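Olley two-arm kitchen system: care and servicing
Tumercombe Service Desk, page updated 11 October 2023

Thank you for looking after your Olley so well! Most of the calls we get are small things you can put right yourself with a soft cloth and a 3 mm hex key, and Na-rae Myung and Elba Garrido on our desk are always glad to talk you through the rest.

Before you start, park both arms, switch off at the base and wait for the joints to settle. Wipe the fingers from the palm outwards, and go gently round the fingertips, where soap film likes to build up (it makes mugs slip, and it's the commonest reason for a dropped cup). Then run a finger along the arm cables and check that nothing is pinched when the elbow bends. When you're happy, power up and try a few easy pieces at the sink and the dish racks before going back to a full load.
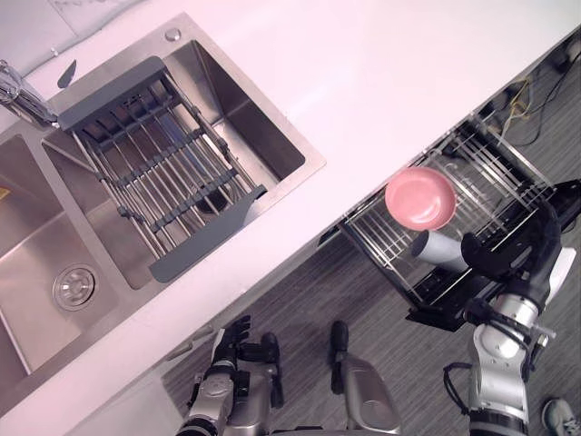
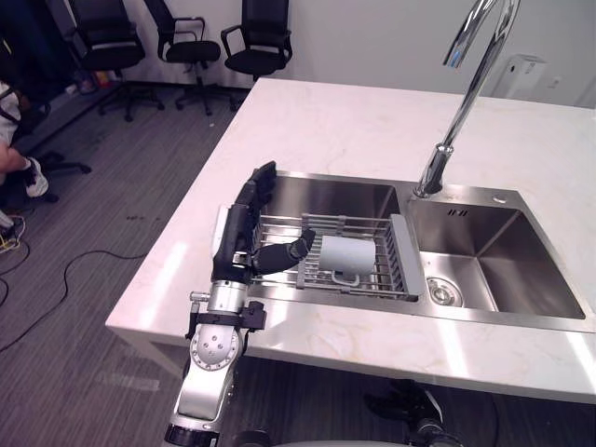
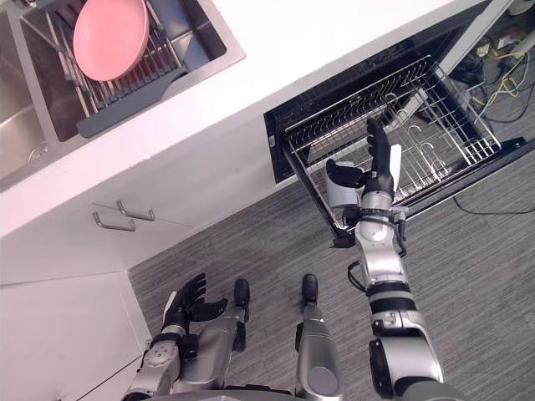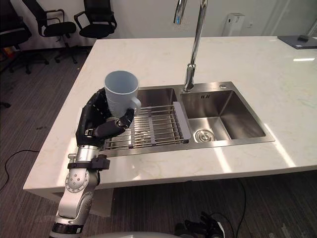 Olley working at the sink and, in the third picture, reaching into the pulled-out dishwasher rack.

The Seok hand service kit (part 467) has fingertip covers for both hands, spare screws and a small tube of joint grease. Please use the grease sparingly, a dab the size of a grain of rice is plenty. We suggest new covers every 200 hours, or sooner if they've gone shiny.

If a wrist feels stiff or starts to click, leave it switched off and ring us. Sang Mai rebuilds wrists at our Brurow workshop, and the usual turnaround is eight working days, though April does get rather busy.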